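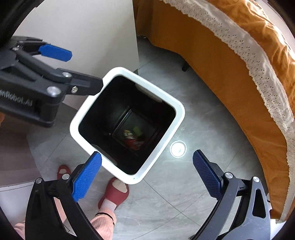

White square wastebasket with rim notches, dark inside, two pieces of rubbish at the bottom.

Bin-round and room-reset attendants, Quinlan building

Primness provides contract cleaning to office and study spaces. We are recruiting part-time attendants for the Quinlan building, starting in January.

Duties
Empty 68 under-desk wastebaskets per shift across two floors. Each wastebasket is lifted by the rim, tipped into the trolley sack and checked for items left on the base. Small wrappers and scraps count as contents; a bin holding one wrapper is emptied the same as a full one.
Wipe rims and inner walls where marked. Return each wastebasket to its labelled position.
Sort recyclables at the Sollow bay on the ground floor. Food waste goes in the organics bin.
Spot-clean grey floor areas around desks. Machine scrubbing is done by a separate crew.
Record missing or cracked wastebaskets in the shift log.

Hours and pay
Shifts run from 5:30 pm to 9:30 pm, five shifts a fortnight. The rate is $29 per hour plus superannuation. Training is paid at the same rate and takes two shifts.

Requirements
Current right to work in Australia.
Able to bend, kneel and lift repeatedly for the length of a shift. The loaded trolley weighs up to 40 kg and is pushed, not carried.
Enclosed, non-slip shoes. Gloves and shirt are supplied.
Previous cleaning experience is useful but not essential.

To apply
Send a one-page résumé and the name of one referee to Relu Ilie, site supervisor, quoting reference 310. State which evenings you are unavailable. Shortlisted applicants will be asked to walk the round with a supervisor before an offer is made.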